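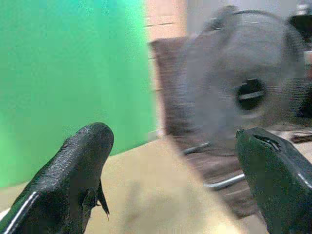
5月 作業台まわりの整備と布の張り直し

午前
作業台の布を外してブラシ掛け。折り目に沿って細かい粉が溜まっていた。洗濯は見送り。前回Lasunbyの布を洗ったときは縦方向に縮み、端の垂れが足りなくなった。
布の公称幅は330 mm単位の割り付けで、今の台には4枚分。端の垂れは右側だけ残す。左は縁のフレームに干渉するため内側で止める。
アイロンは中温、霧吹きなし。折り目は薄くなったが消えない。繊維が曲がり癖を覚えているらしい。次回は巻いて保管する。畳まないこと(Venkateshにも伝達済み)。

緑パネル
左右2面とも乾拭きのみ。アルコールは表面に艶ムラが出るので使用禁止。継ぎ目の段差を指で確認、引っ掛かりなし。固定具はReltoの小型クランプ、予備の残り9個。
照明は4000 Kに統一。以前は窓側だけ色温度の違う管が入っていて、緑が日によって違って見えるとの指摘がRemo Hubmannからあった。交換後、15分点灯してから目視。影の濃さはまだ気になる。拡散板を追加するかは未定。 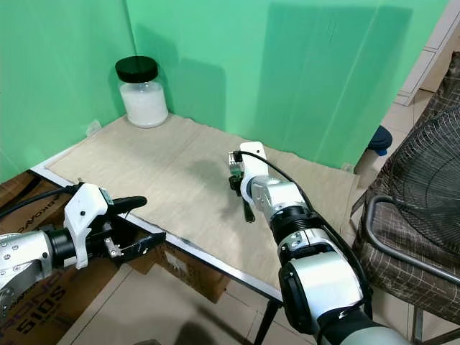 布のシミについて。Varnbergの中性洗剤を薄めて端切れで試験したところ、輪ジミが残った。本番の布には使わない。中央付近のやや濃い部分は当面そのままとし、新しい布が届いた時点で差し替える。折り目の線も中央に出ているので、次の布は裁断前に折りの位置をずらしてもらうよう発注書に書く。黒い蓋のガラス瓶は左奥の隅、パネルの合わせ目のところを定位置とする。瓶の影が右のパネルに落ちる件は、隅から離しても作業面が狭くなるだけなので保留。中身は白い粒で、ラベルがないと何か判別しにくい。蓋の上に品名と詰めた月を書いたテープを貼ること。

午後
扇風機の置き場を検討。台の右奥、格子柄の椅子のところでは風が布の垂れに当たるおそれがある。首振りは使わず、風向きは壁側に固定する案。Venkatesh Nambiarは床置きを希望しているが、コードが通路を横切るので却下寄り。椅子は座面が布張りで粉が入りやすく、掃除機はブラシ付きノズルを使う。
白いキャビネットの中段を整理。Stöckliの箱に入っていた布用の待ち針は数が合わず、床を磁石でさらって1本回収。待ち針は今後使用しない。布の固定は裏面テープのみ。

残件
・拡散板の寸法取り
・替え布の発注(色はベージュ、織りは今と同じ粗さ)
・瓶用テープの貼り付け
・脚のアジャスター確認。手前の角を押すとわずかに沈む。布を外したときに見るべきだったが忘れた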